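Packers at Pleruris vote to stay out as support grows in Wiston

The packing workers at the Pleruris warehouse in Wiston have voted to carry on with their strike, and to judge by the mood in the Herath Street hall, where 300 people squeezed in to hear the result, they will not be short of friends while they do it. There were pushchairs in the aisle and people sitting along the edge of the stage, and the tea urn had to be filled again before the first speaker had even got to the microphone.

The dispute is now in its seventh week. It began when the company brought in a new rota that splits the working day into 2 shifts with a long unpaid gap in the middle, which might look tidy enough on a sheet of paper but leaves people who live out at Zorville with nowhere to go between one half of the day and the other. The bus home takes so long that by the time you have got your shoes off you would need to be putting them back on again. So they stay, and sit in the canteen or (when the weather is kind) on the wall by the loading bay, and they are not paid a penny for it.
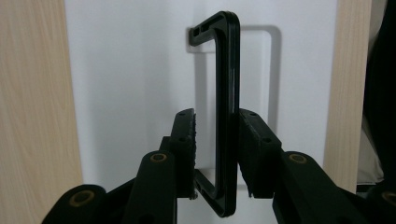 The union says it asked for talks three times before calling the ballot. Pleruris says the rota was explained to staff at a meeting in the canteen and that it remains open to "sensible conversations" with anyone who wishes to have them. The people who were at that canteen meeting remember it a little differently. They say it lasted as long as a cup of tea, that the new hours were already pinned to the board when they walked in, and that questions were to be put in writing.

Nam-gil Kwak, the branch secretary, was the main speaker at the hall, and he was given such a long welcome that he had to ask people, very politely, to save some of it for the picket line. He has worked nights and days at the warehouse and he knows most of the strikers by their first names, and a good many of their children too.

"We are asking for a day's work to be a day's work," he told the meeting. "Give us our hours together, one after the other, and let us go home at the end of them. I have heard it said that this is a small thing to strike over. Well, come and sit on that wall with us for an afternoon and tell me how small it feels."

He went on to read out messages from other branches, among them bus crews, school kitchen staff and a group of hospital porters who had held a collection at the end of their shift. Each one got its own cheer. The porters' message was mostly about their tea breaks, and it got the biggest laugh of the evening as well as the biggest round of applause.

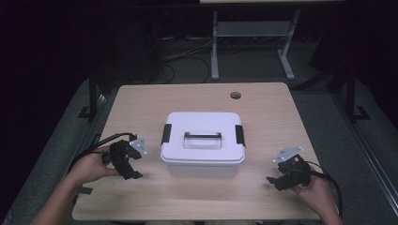

What exactly are the strikers asking for?

They want the split rota withdrawn, a single continuous shift put back in its place, and a written promise that any later change to the hours will be agreed with the union before it starts. They also want the unpaid time already spent waiting between shifts to be counted and paid. The branch has said it would accept an independent person to work out what is owed, and that it would call off the picket while those talks were going on.

There has been plenty of warmth from the town itself, and it has come from corners that do not always agree with one another. A petition calling on Pleruris to return to the table has gathered 718 names, most of them collected by hand outside the market, and it will be taken to the company's front office by a small group of strikers and their families. Shopkeepers along Herath Street have put the union's poster in their windows. The baker has been sending up whatever is left at closing time, and there has been some good-natured grumbling on the picket that it is nearly always the seeded rolls.

Of course there are those who see it otherwise, and it would be wrong to leave them out. A few warehouse staff in other departments have carried on working, and one or two people at the hall stood up to say they were worried about orders being moved elsewhere. They were heard out quietly and were answered with care. One woman said her brother drives for the firm and has lost runs over the past month, and she wanted to know how long the thing might go on. Kwak told her he could not say, and that he would not pretend to know, but that he would gladly sit down with her brother and any of the other drivers to talk it through. They were still chatting by the coats when the lights were being turned off.
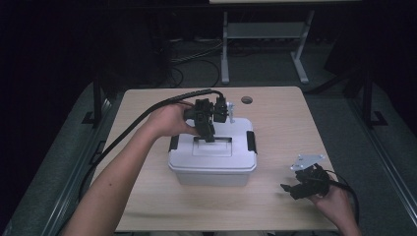
The company has not yet said whether it will meet the union again. In a short statement it said that the warehouse was running, that customers were being looked after, and that it valued every member of its team. The branch replied in a statement that was a good deal longer, and which pointed out that valuing people is usually done at the end of the month, on their payslips. Both sides have been offered the use of a room at the Zorville community centre, which has no connection with either of them, and the union has accepted.

In the meantime the hardship fund has become quite an operation, with its own shelf in the back room at the hall and a rota of its own (a continuous one, as people are fond of mentioning). Money is the most useful thing, the branch says, and it goes out to families the same day wherever possible. After that come groceries, nappies, school socks and the ordinary bits and pieces that everybody runs out of and no one likes to ask for. Things from the bathroom cabinet are every bit as welcome as tins, and they needn't be a make you would find in the high street: a slim white tube of cream with a red band across the end and Chinese characters running down its length, like the one on the wooden table, can go on the shelf as happily as anything else, so long as it is unopened and in date. If the writing on the packet is in a language other than English, please tuck in a note saying what it is for, and somebody at the hall will see that it finds the right home.

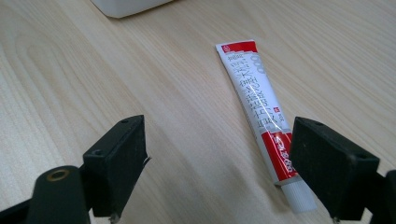

Picketing continues at the main gate from early morning, and anybody passing is invited to stop and say hello, with or without a flask. Children are welcome if they are with a grown-up and kept well back from the lorries. The branch will hold another open meeting at Herath Street before the end of May 2026, when the strikers will hear any reply from Pleruris and decide together what to do next. Donations for the fund can be left at the hall whenever the side door is open, and there is a bell if it isn't.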